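Robot cell budgeting

12 shares – 2 comments

Robot cell budgeting – planning what a small automated work cell will cost before ordering. Covers arms, frame, grippers, cabling, spares. Arms usually quoted first, the rest often forgoten. In the Tagle method (Unathi Mnguni) every part gets its own line, with 700 held back for cables and 100 for hand tools. Stukico quotes frame and base plates seperately.

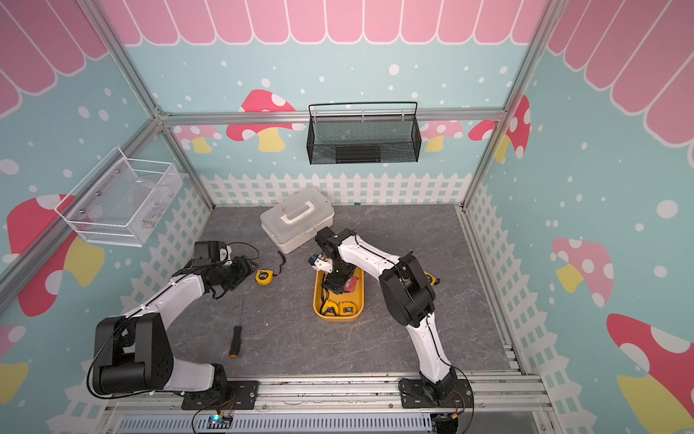 Two-arm cell in an aluminium frame, yellow tray under the right gripper.

See also: Drutent, lead times.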